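3. Field sites and methods

3.1 Sites

The work was carried out on two farms in the Koddale district, referred to below by their local names, Wiltmont and Barrientos. Both lie on heavy clay and both have grown winter wheat in rotation with oilseed rape for many years. Black-grass was present on every field at the start of the study. At Wiltmont the infestation was dense along the headlands and patchy elsewhere; at Barrientos it was spread more evenly, following several seasons of shallow cultivation.

Fields were divided into 40 plots, of which 19 were at Wiltmont and the remainder at Barrientos. Plots that flooded during February were kept in the study and marked as such in the records, so that their results could be examined separately.

Figure 1. White robot arm over a light wooden table, two views (first view).

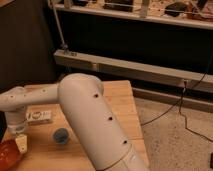

3.2 Treatments

Three approaches were compared. In the first, wheat was drilled at the normal date for the district and treated with a residual herbicide before the crop came up. In the second, drilling was delayed to allow a further flush of black-grass to emerge, and this was destroyed with a stale seedbed spray. In the third, the field was ploughed once and then drilled late, with no residual herbicide. The growers used their own machinery throughout and recorded the state of the soil on each day of work.

Seed rates were raised on the late-drilled plots to allow for poorer establishment. The same wheat variety, Burnesel, was sown on both farms. Nitrogen was applied in 2 dressings in spring, according to each farm's usual practice.

3.3 Assessment

Black-grass heads were counted in early summer, when they stood clear of the crop. In each plot, 8 quadrats were placed along a diagonal walk, leaving out the tramlines and the outermost strip. All counts were made by the same observer, Danica Babić, to avoid differences between recorders. Seed was collected from surviving plants shortly before it began to shed, dried in paper bags and kept for resistance testing in the glasshouse. Wheat plants were counted once, in spring, in the same quadrat positions.

Figure 1 (continued). Second view, with a translucent gripper tip just above the table surface.
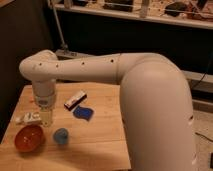 Why were the headlands left out of the main comparison?

Headlands are turned on repeatedly and are often more compacted than the rest of the field, and at Wiltmont they also carried far more black-grass at the outset. Their inclusion would have made it difficult to separate the effect of drilling date from that of soil condition. They were walked and scored separately, and those scores are not used in the analysis.

3.4 Analysis

Head counts were averaged for each plot before analysis, and the two farms were treated as separate blocks. Plots marked as flooded were first included and then removed, and both sets of results were retained. Where wheat establishment differed between treatments, the spring plant count was entered as a covariate.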